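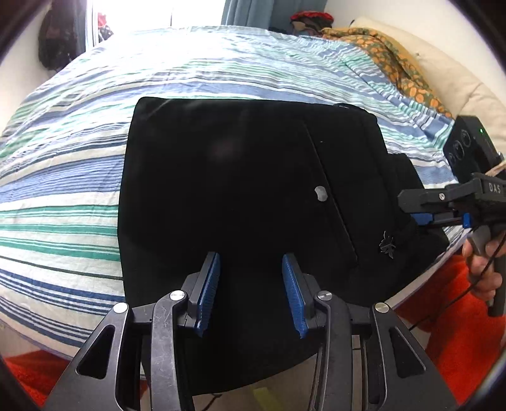
**Figure 2.** A black garment folded on a striped duvet.

### 4.2 Folding on the bed

I love this part of the study! We went in expecting people to fold at a table, and plenty of them told us the bed is just easier (it's big, it's soft, and it's right there). Of the 263 diary entries we collected in May, the ones on dark clothes were the chattiest. Black fabric hides its own folds, so I started looking for landmarks instead, like the small silver snap and the leaf-shaped emblem in Figure 2. Gülizar Polat, my co-coder, kept a separate tag for folds with a layer sticking out at the side, and we left those in.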